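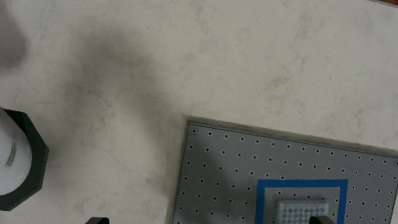 Costville is changing its water billing again and the notice that came with the May bill was hard to follow, so I read the whole rate sheet. Short version in this thread.

Up to now everyone in town paid a flat fee every quarter. It didn't matter if you lived alone or ran a car wash. Starting with the next bill there is a base charge plus a charge per 1,000 gallons.

The base charge covers the pipes and the plant out on Crabtree Road. You pay it even if you're gone all winter. I asked at the counter and there is no vacant house discount.

The first 2 units are included in the base. After that you pay by the unit, and the price per unit goes up once you pass 5. Most small households won't get that far unless they water a lawn.

Partial units get rounded down, and the leftover gallons carry over to the next bill. You don't lose them and you don't pay for them twice.
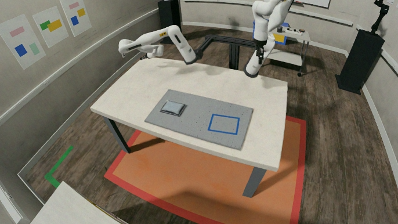
Parisa Zarei: Does the carryover stay with the house or with the account? We close on our place on Holer Street next month and the seller's last reading was an estimate.

With the account. The seller gets a final reading and yours starts from that number. Ask for an actual reading, not an estimate – the office will send someone out if you call a few days ahead.

Estimates are the other thing to look for. There's a small E next to the reading on the bill. Two of those in a row and you can request a free check of the meter. A third check in the same year costs money.

If your meter is one of the old dial ones, the last dial on the right is single gallons and you can ignore it for billing.

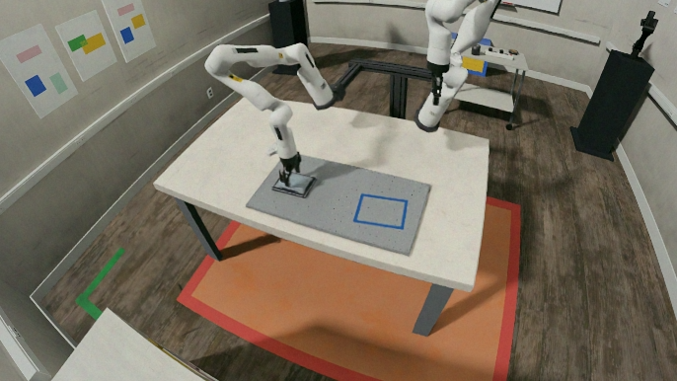
The newer Zirkura meters have a digital display and show gallons only, so drop the last three digits to get units.

Easy leak test: write down the reading at bedtime, don't run anything, and read it again in the morning. Mine was off by some 100 gallons. It was the toilet in the basement. The flapper was cheap and took me ten minutes.

The rate sheet is at the counter in town hall. They were out of copies when I went but will print one if you ask.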